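Ticket 743 — Potcombe workshop, hose end keeps slipping
Opened by Bohdan Panasiuk

Love this space, but the grey curved tube is driving me round the bend! Ten minutes' use and it works loose.
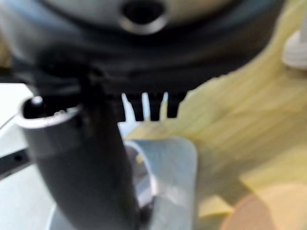
Kam-wah Fang: Had the same at Brudumthorpe in May. Which way do you turn it when you push it on?

Bohdan: Clockwise — should I go the other way?

Kam-wah Fang: Yes, try that, and wipe the rim first.

Bohdan: Brilliant, it held all afternoon! Leaving this open until 4 tomorrow.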